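Move-In Walkthrough: Fistelgate Commerce Park, Unit 318
Safety checklist with comments for the incoming tenant
March 27, 2025

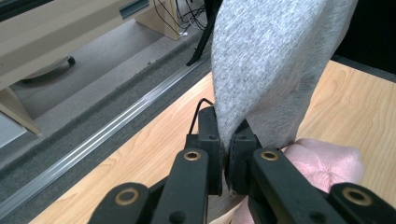

Outside and parking
Security gate: OK. Opens and closes all the way, and it reversed nicely when I broke the beam. The keypad is stiff on the 4, so give it a good firm press.
Alley lighting: NEEDS WORK. Two fixtures out on the north side. Flalico has been asked to replace them before you get your keys, and I'd hold them to it, especially if your people will be leaving after dark.
Parking surface: OK, with one dip by the third stall that collects rainwater.

Loading door and dock
Overhead door, 14 ft: OK. Springs and cables look sound. I ran it up and down several times (probably more than I needed to – it's a lovely quiet door).
Dock bumpers: WORN. Fine for vans, but please get new ones on before you start taking semi deliveries.
Bollards: OK, could use fresh yellow paint.

Warehouse floor, 1680 sf
Slab: OK. Hairline cracks only, nothing that would catch a pallet jack.
Exit path to rear door: OK today. Keep it at least 40 inches wide once your racking goes in, and do measure it, folks always think they've left more than they have!
Mezzanine: OK for light storage. Railing is solid. The load sign is missing, so I've asked Mokgethi Property Services for a new one. Please don't put anything heavy up there until it's posted.

Electrical
Main panel, 200 amp, three phase: OK. Most breakers are labeled, and whoever did it had beautiful handwriting. Three have no label at all.
Outlets by the sink: FAIL. No GFCI protection on either one. This has to be fixed before you move in.

Fire and exits
Extinguishers: OK. Tags are good through August.
Exit signs: OK on battery test, front and rear.
Sprinkler riser: OK. The last tenant, Zikance, had shelving close to it, so you'll see the old anchor holes in the slab. Please leave that corner clear.

Office
Heat: OK. Takes a little while to get going, then it's very cozy.
Restroom: OK. Slow drain, passed along to Flalico.

Re-check needed: sink outlets, alley lights, mezzanine sign.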